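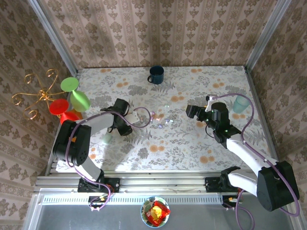

## 4. Swapping backdrops between recording blocks

Okay, this is the bit I get the most email about! Our result on Jitalska (policies trained on mixed backdrops grabbed the right thing far more often on a cloth they'd never met) only holds up if you change the backdrop properly, so please don't wing it.

1. Park both arms and cut motor power at the rail.
2. Change the wallpaper on all three walls, then the tablecloth. Busy florals are great, and I love a clashing pair.
3. Smooth the cloth right up to the front rail. A wrinkle will catch a gripper finger sooner or later.
4. Scatter your objects: a mug, a cup, a couple of plastic wine glasses, some tiny stuff in the middle. Leave a glass or two lying down, as toppled ones are where our old policy fell apart.
5. Power up, run the Drurner homing script and record 94 episodes before you swap again.

**Caution:** watch the purple cables while homing. They need enough slack to loop freely over the cloth, so hit stop if one goes tight.

**Note:** Kanini Barasa and I tried 8 backdrops, then only 2, and the smaller set wasn't worth the time it saved. Log the cloth and wallpaper names under `backdrop` in the episode header.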